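3.2 Registration and display order

The Rurnham meet is held on the field behind the primary school and admits cars, motorcycles, towed campers and small boats on trailers. Entrants register at the gate. In the year studied, 39 vehicles were registered, of which 24 were cars built before the organizers' cutoff year. The remainder were entered in the open class, where age is not a condition of entry. Two entries were withdrawn before judging and are excluded from the analysis in Section 4.

Display order was assigned by arrival time within each class. This differs from the practice at Drernivum, where owners choose their own positions and vehicles of the same make tend to be parked together (Jireš and Dunleavy, this volume). Under the Rurnham system, neighboring owners were often strangers to each other at the start of the day. Interviews were therefore coded for first contact between owners as well as for existing ties.

Interviews were conducted by the second author in the owners' own places on the field, beside the vehicle where possible. Each followed the same schedule of questions: how the vehicle was acquired, who works on it, where it is kept, and who travels with it to shows. Responses on the last item were longer than expected. Owners with young families described the day in terms of what had to be brought along for it, and several placed the household load ahead of the tools and polish when asked what went into the trunk first. 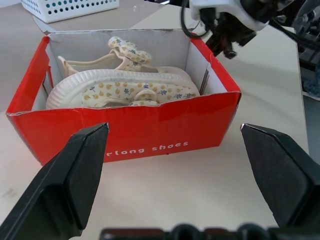
Figure 3. Open shoebox with two small children's shoes.

Responses were transcribed and coded independently by two readers, Belay and Bellamy, using the scheme developed for the Kikura study of winter storage clubs. Disagreements were settled by discussion with a third reader. The original scheme had no code for family attendance, and one was added after the first pass through the transcripts. All interviews were then read again from the start with the revised scheme.

Judging sheets were obtained from the organizers with the owners' consent. Sheets record a score for bodywork, interior, engine bay and originality, together with free comments. Scores in the open class were not comparable across vehicle types, as the engine bay item was left blank for campers and for most boats. For this reason the class is treated descriptively in Section 4 and no ranking is attempted.

A follow-up questionnaire was mailed in December to all owners who had given an address. It repeated the storage and maintenance items and asked whether the owner had been in touch with any other entrant after the show.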